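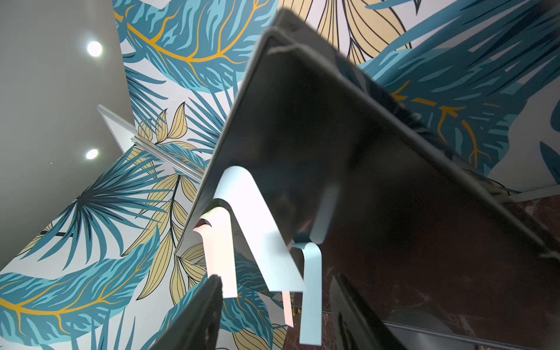
3.2 Who corrects the record, and how fast

Figure 2. White paper strips hanging over the edge of a dark, glossy surface.

I went into this part of the study expecting press offices to be slow, and I was wrong! I read 1,635 statements put out by the governor's office in Enport and the regional assembly in Favcombe, and I marked every one that denied something a rival had said. Most denials came out the same day — a few before the evening news had even run the original claim.

What surprised me more was the wording. Only 29 of the denials quoted the claim in full. The rest boiled it down to a phrase or two (often a harsher one than the speaker had used), and local papers then picked up the short version. The August row over the Omon grazing permits is my favorite case. The assembly denied "a secret order," the governor's people said they'd never used the word "secret," and both sides spent up to two weeks arguing over that.

I coded tone by hand, using the Gill scale with its two middle points merged, and I'll admit I went back and forth on sarcasm quite a bit. Section 3.3 takes up the denials that were later withdrawn.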